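Test tube rack

A test tube rack is a stand that holds test tubes upright, so that liquids can be poured in, watched, compared and left alone without a hand on the glass. It is one of the simplest things in any laboratory and one of the most pleasing!

Design

The classic wooden rack has hardly needed improving. A top bar is drilled with a row of round holes, a base rail runs beneath it, and a support at each end joins the two. The tubes drop through the holes and stand well clear of the bar, leaving most of the glass open to view (a real joy when colours are involved). Pale timber is a favourite, as even a faint tint shows up nicely beside it. 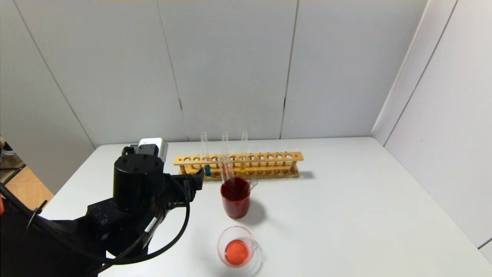

Wooden rack with three clear tubes, and a beaker of dark red liquid with a glass rod.

Racks are also made in wire, plastic and metal. Wire dries quickly and plastic shrugs off spills, but wood is warm to handle, kind to thin glass and easy to mend. Its one great weakness is staining, and a well-used school rack can carry years of purple and brown rings.

Use with coloured liquids

Racks come into their own in colour work. A strong solution is mixed in a beaker, stirred with a glass rod, and small amounts are passed into tubes standing side by side. Differences that would be missed in separate vessels leap out at once. Red cabbage juice is the best-loved version, running from pink through violet to green and yellow as acids and alkalis are added.

Tubes are usually filled only in the lower part, which leaves room for shaking. Two tubes with reddish and yellow-orange contents, set a few holes apart, are easily told from one another across a room.
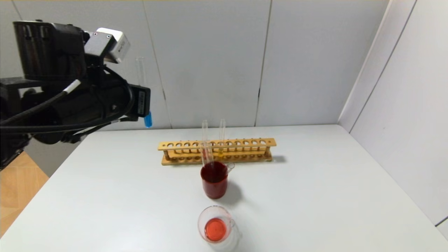 Notable patterns

The Kimska pattern, a long single-row rack in beech, was sold to schools under catalogue number 524. The Sturnness rack is shorter and heavier, with a deep base rail that makes it wonderfully hard to knock over. Pevo racks have 21 holes in 3 rows and suit larger classes.

Care

Wooden racks should be wiped with a damp cloth and dried standing up. Soaking swells the holes and can loosen the end supports.

See also

Beaker
Glass rod
Test tube brush

Page last edited 2018-08-10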